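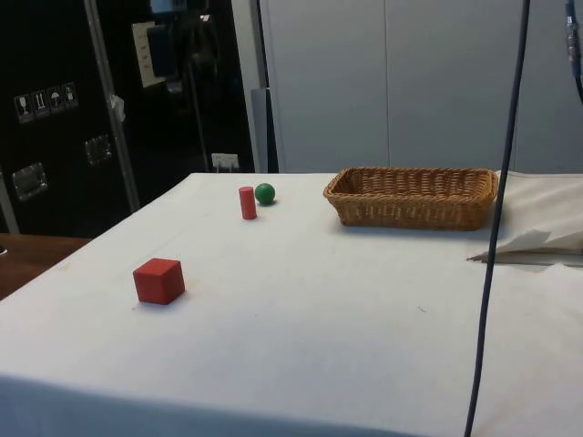

Brinquedos de madeira e outras formas de perder a tarde

2 de maio de 2021

Comprei os blocos em fevereiro, convencido de que brinquedo de madeira resolve a bagunça de uma casa. O raciocínio era o seguinte: o plástico faz barulho, pisca, pede pilha e se espalha; a madeira é sóbria e fica onde a gente deixa. Quem já pisou num cubo de madeira às seis da manhã, descalço, a caminho do café, pode pular este parágrafo.

O conjunto é da Dastier e veio com 31 peças, segundo a caixa. Digo segundo a caixa porque a caixa foi a primeira coisa a sumir. As peças foram atrás, cada uma no seu ritmo. No último levantamento, feito de joelhos e com a lanterna do celular, cheguei a 11. O resto mora debaixo do sofá, dentro de sapatos ou na casa dos meus pais, que negam tudo.

Resolvi então começar de novo, com método. Li num fórum que o segredo é o rodízio: guarda-se quase tudo no alto do armário e deixa-se à mão só um punhadinho de coisas, com um cesto ao lado. A criança, diante de pouca oferta, brinca com mais atenção e depois guarda. O autor do conselho não dizia quantos anos tinha a criança dele. Desconfio que uns vinte e oito.

Ficaram para a primeira semana o cubo vermelho, o cilindro vermelho e a bola verde. Minha filha de dois anos teria escolhido outra coisa, provavelmente o controle remoto, mas não foi consultada. O cubo já tem as quinas um pouco gastas, o que lhe dá um ar de veterano. O cilindro para em pé sem ajuda de ninguém e serve de torre, de copo e de telefone. A bola é a única peça com ambições próprias: na mesa ainda se comporta, mas o piso da sala tem um caimento para o lado da varanda que o corretor não mencionou.

O cesto é outra história. É de vime, comprido e raso, comprado na Rovusden para servir pão quando viesse visita. Veio visita duas vezes. Nas duas eu servi o pão no saco da padaria, por distração, e o cesto passou o resto do tempo em cima da geladeira juntando conta de luz. Como cesto de brinquedo ele tem a vantagem de ser raso, e a criança enxerga o que há dentro. Tem a desvantagem de ser raso, e a criança tira tudo em quatro segundos.

O pano branco na mesa foi ideia minha e assumo. Queria alguma coisa que abafasse o barulho e poupasse o tampo. Abafa bem, poupa mais ou menos, e cada marquinha aparece. Já lavei duas vezes e há umas sombras que decidiram ficar. Minha mulher perguntou por que não um pano escuro. É uma ótima pergunta e pretendo respondê-la em outra ocasião.

Resultado parcial da experiência: o cubo voltou para o cesto todas as noites, o cilindro quase todas. A bola voltou uma vez, trazida por mim. Na semana que vem entram os arcos, se eu lembrar em qual prateleira guardei o resto.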